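Forums > Space Hardware > Weather Satellites > Receiving stations

keneck_dish
Has anyone near Asevley had trouble with the morning pass since July? I get 2 clean minutes, then noise until the satellite is almost down. Same dish, same feed, new cable.

bhalas
Check the cable first. New doesn't mean good. I lost a whole month to a bad connector.
Bohumila Halás

keneck_dish
Swapped it twice. No change.

quiambao28
It's the satellite. The transmitter has been weak all year and they should have switched to the backup by now.

bhalas
I don't agree. My station at Gruvadcombe gets full pictures from the same passes, and I'm only running a 28 dB preamp. If the transmitter was weak I would see it too.

quiambao28
You're on a hill. Most of us aren't.

mpathak
The hill helps at the start and end of a pass, not in the middle. I'd look at the tracking. If your orbital elements are old, the dish points behind the satellite. Mine were from last spring and I had the same noise.
Madhu Pathak

keneck_dish
Loaded new elements, will try tomorrow. The rotator is slow too, so it could be both.

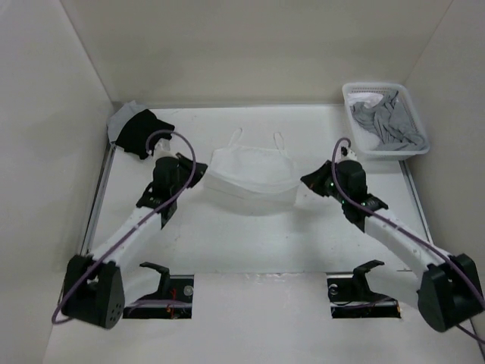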